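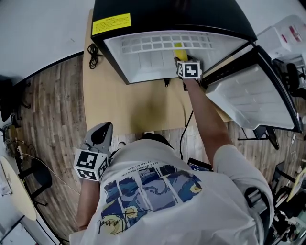 Hi Wing-sze,

March went by fast, so I'll start with the snack corner and get to the money after that. The first mini-fridge is in use at Futlow! It's a small black one, it sits on the far end of a desk, and people reach it standing up, which was the main thing they asked for in the survey (the old plan had it on the floor, and I'm glad we dropped that). Fruit goes in it most mornings, and whatever is left at four gets offered to the evening group.

Spending so far is $573 out of the Lener grant. That covers the Futlow fridge, a second one that's still in its carton at Mabula, a stack of produce boxes and the first two fruit orders. The second fruit order came in a bit over because I doubled the pears — my mistake, they bruise if you so much as look at them, and I've gone back to the smaller amount.

We have 70 people signed up across both sites now and 14 of them have put their names on the restocking list. I'd love more than that at Mabula, where it's mostly the same three people doing the morning fill. I'm going to ask again at the next lunch.

A few things still open. The Futlow desk gets crowded, cords especially, and I want to find the fridge a spot nearer the outlet before we add a second shelf of anything. Sorkmont has offered us a low cabinet that might do the job, but I haven't measured it yet. The cleaning sheet is up and gets filled in about half the time (I'm as guilty as anyone). And Mabula still needs somebody from the building to say yes to the outlet by the window, so that fridge stays boxed until they do.

Next month I'd like to try yogurt and cut vegetables, if you're okay with moving a little over from the box budget. Could you let me know before I place the order? I can send the receipts in one batch or as they come, whichever is easier on your end.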